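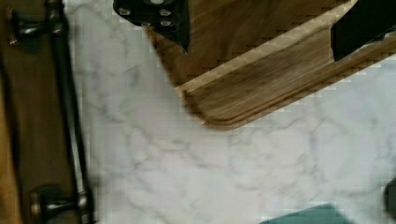 Skarkport, 10/20/24. Mirkar has published a code of practice for robot arms working in home kitchens. It sets 5 rules for grip force, speed and clearance. A wooden tray held between two gripper fingers, with a metal bar handle nearby, falls under rule 3, on fixed hardware close to the work area.

"Installers asked for limits they can check on site," said Roos Van Hecke, who edited the code. Dekker and Vorholm will apply it to new installations from May.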